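Why Do People Leave Early? Late Departures and Empty Seats at a Lower-League Soccer Ground

Project report, spring term, Sports and Society

Introduction

I have been going to Dromau home games since I was small enough to be lifted over the turnstile, and for most of that time I have watched people get up and leave well before the final whistle. My grandfather used to do it too (he claimed it was the parking), and I never once saw the last goal of a match with him. When we were asked to choose a project connected with sport and the people who follow it, I already knew that I wanted to find out why someone would pay for ninety minutes and then go home after eighty.

The subject gets plenty of attention at the very top of the game, where television cameras pick out empty seats and commentators grumble about them. I found much less written about smaller clubs, and what I did find was mostly opinion. I wanted to talk to people on their way out of the gate, as long as I could do it without making them miss their bus.

The club and the ground

Dromau play in a regional league, in a ground with one covered main stand, a low terrace opposite and open banking behind each goal. Everyone calls the covered side the Blöndal, after the shipping business that paid for the roof back before my parents were born. The shirts are made by Zuvetti, and the tickets are sold through an app called Ditix, which also scans people in at the gate. The scanning turned out to matter a great deal for my project, as I will explain.

There is one road in and one road out. On a match day the road is slow from about an hour before kickoff, and afterward it is slower still. A bus stops at the bottom of the hill, and the railroad station is a good twenty-minute walk away, more if you are with children or stop to talk, and most people seem to do one or the other.

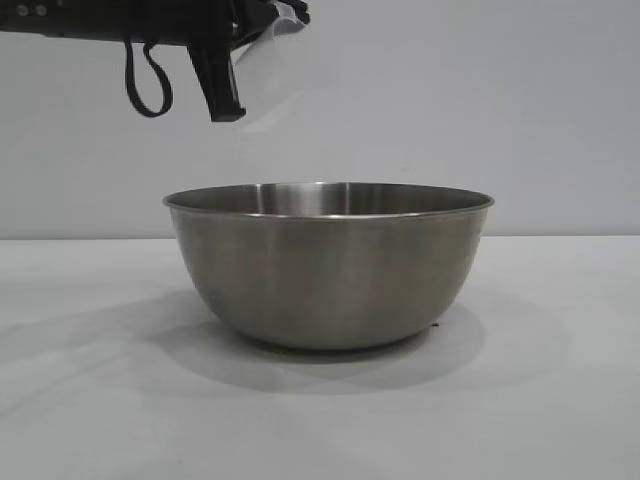 I mention the road so early because I was fairly sure, going in, that it would be the whole answer. My teacher warned me kindly about deciding things before I had looked at them, and I wrote her warning inside the cover of my notebook, where I could see it every time I opened it.

How I did the work

I attended 6 home games between January and April. The club let me see the Ditix scan totals for those games, with no names or seat numbers attached, and they came to 3,662 entries altogether. People are scanned coming in and never going out, so the totals told me who had arrived and when, but I had to find the departures myself.

For that I stood by the main gate with a clicker from the seventieth minute on. It was cold, and in February it rained sideways, and I will admit that my notes from that game are hard to read. I pressed the clicker once for each person who left before the final whistle. By the end of the last game it showed over 900, although I know I missed a few people when a whole family went by together or when somebody wanted to tell me about the referee.

I also had a short card with 6 questions on it, which I offered to anyone who looked as if they had a minute. The first asked how they had traveled, the next few were about the game and the score, and the last simply asked whether they were sorry to be leaving. I almost left that last one off. I am very glad I kept it, because people gave me their longest answers there – and often the kindest ones. 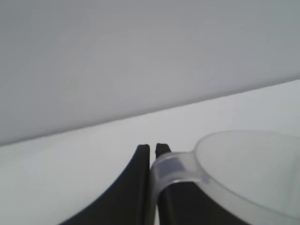
What I found

Traffic was the most common reason given, so my grandfather was in good company. Drivers talked about the single road and how long it takes to get down the hill, and several of them had worked out a favorite minute to leave, which they guarded a bit like a family recipe.

What surprised me was how many people who had walked, and who lived close by, also went early. They had no road to beat. Some had small children who were done for the day. Some older supporters said they did not like being on the steps in a crowd, especially on the Blöndal side, where the stairs are steep and the handrail is only on one side. One woman told me she had left early ever since a fall there, and that she listened to the ending on the radio as she walked home.

The score mattered less than I expected. I had thought a heavy defeat would empty the ground, and at the March game, which Dromau lost badly, there was certainly a rush after the fourth goal. But the comfortable win in April sent nearly as many people home. The one game where almost everybody stayed was a draw, with a penalty appeal right at the end and a lot of shouting. 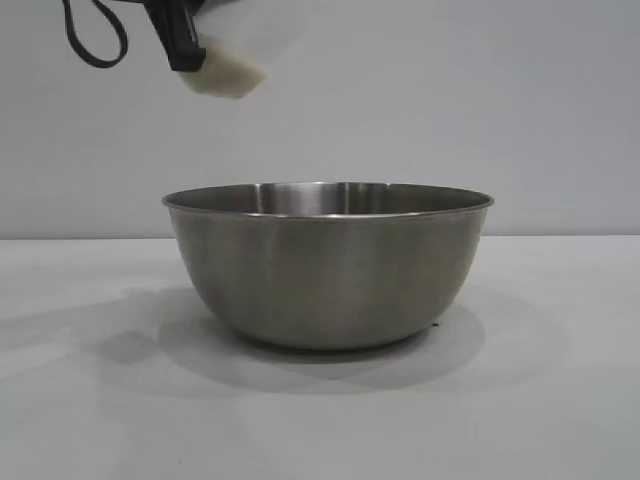 The answers to the last question were harder to sort into groups, so I read them through several times with a highlighter. Most people were at least a little sorry. A man who had held a season ticket for years said that leaving early was just part of going, like the pie and the program, and that he would feel strange walking out with everyone else. A teenager said she was only leaving because her dad was, and gave him a look while she said it.

Problems with the project

Standing at one gate meant that I saw nothing of the small exit behind the far goal. A steward there told me it was quiet, but I have only his word for it. People who stopped to talk to me were also, by definition, people who were not in a great hurry, so the ones rushing for their cars are probably missing from my cards. And all of my games were in the cold half of the year. I would love to repeat the work in August, when the evenings are light and people might feel like hanging around.

Suggestions for the club

I sent the club a two-page version of this report along with two ideas. One was a second handrail on the Blöndal stairs, and a steward standing there for the last twenty minutes. The other was to let cars out in both lanes for a short time after the whistle, if the town would agree to it, so that drivers know the wait has a limit. The club wrote back very politely, and said the handrail is being priced along with the summer repairs. The road is the town's business and will take longer – I have been given the address to write to, and a letter is half drafted.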